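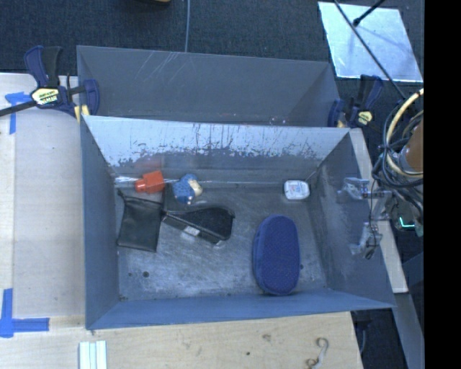

Picking things up, 100 times over

The operations lead at Wonow has a rule for visitors: ask anything, but don't ask when it will be finished. I asked anyway. "When it stops surprising us," she said, and went back to looking at the grey metal bin.

Wonow is gathering examples for a learning system it calls Gridurano. The idea, as sold to me over the phone, is that a robot which has been shown enough picks will cope with objects it has never met. What I found was a wooden table with blue tape on it, two bins clamped together and a handful of small things: a black pouch, a blue oval case, a white container.

An operator steers the arm by hand controls, lifts one item, puts it in the other bin and starts again. Each attempt is saved. A full set is 100 attempts, and the team tries to get through 2 sets before lunch.

"People expect the clever part to be here," the lead told me. "It's mostly patience." She means it kindly, I think, though I'd have liked to hear where the clever part is.

I asked why anyone should believe that lifting a pouch in one room teaches a machine to lift a pouch in another. She didn't pretend to be sure. "We change the items, we change where they lie. Soft things are harder than boxes. Shiny floors are a nuisance." And failed picks? "We keep them. I had to argue for that."

The argument was with Verkholm, the warehouse firm paying for the work, which wanted clean examples only. She won, but it took 12 weeks. Verkholm's own measure of success is still being discussed — a strange thing to leave open with the recording well under way.

The operator, on a break, was blunter. "I did 13 goes at one case this morning and I couldn't tell you what the last one added." Did he think the system was learning? "Ask me in December." He finished his tea and went to put the items back.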